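Anyone painted over a high gloss top?

peltonen53
Got a shiny taupe cabinet and the glare is doing my head in. Thinking chalk paint in August. Daft?

sudinov
Don't! Mine chipped in 98 places — yes, I counted. Put a runner on it.

Randi Solheim
Disagree. Sand it with 213 grit or whatever's nearest, prime, two coats, done. Got a photo?

peltonen53
The top I mean, drawer's staying as it is.

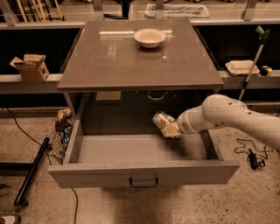 Shiny top, bowl on it, drawer out

sudinov
Oh, I like that! Leave it be.

Randi Solheim
Still say paint — and 213 isn't a grit, sorry, I meant 220.

peltonen53
Runner first then, it's cheaper.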